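Häufige Fragen zu den Hausregeln für Greifversuche mit weichen Materialien

Die Regeln gelten für alle Arbeitsplätze bei Wikden, an denen Roboterarme Plüsch, Fell oder lose Textilien handhaben. Stand: August.

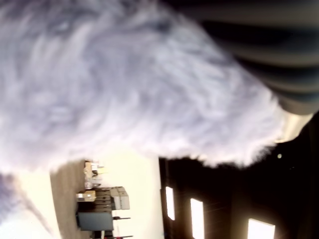
Ersetzen die Hausregeln die Risikobeurteilung?
Nein. Die Risikobeurteilung wird für jede Anwendung einzeln erstellt und liegt am Arbeitsplatz aus. Die Hausregeln ergänzen sie.

Was gilt bei langflorigem Material?
Lange Fasern können vor die Handgelenkkamera geraten und große Teile des Bildes verdecken. Eine Aufnahme darf weiterlaufen, solange der Bediener den Arm direkt sieht. Das Kamerabild allein reicht als Überwachung nicht aus.

Wie schnell darf der Arm fahren?
Im Einrichtbetrieb höchstens 145 mm/s, im Versuchsbetrieb höchstens 600 mm/s. Höhere Werte müssen schriftlich freigegeben sein.

Wann werden die Gelenke auf Fasern geprüft?
Vor jeder Schicht und nach jedem Materialwechsel. Fasern nur bei abgeschaltetem Antrieb entfernen - auch wenn es nur ein einzelner Faden ist.

Darf im selben Raum Material gelagert werden?
Ja, Schränke und Kartons sind erlaubt. Zum Schwenkbereich sind 800 mm Abstand einzuhalten.

Muss ich verdeckte Aufnahmen löschen?
Nein. Sie werden im Protokoll mit »Sicht verdeckt« markiert und bleiben im Datensatz. Über die Verwendung entscheidet das Projekt Adetti.

Wo melde ich Abweichungen?
Im Schichtbuch, noch am selben Tag. Offene Punkte werden dienstags besprochen.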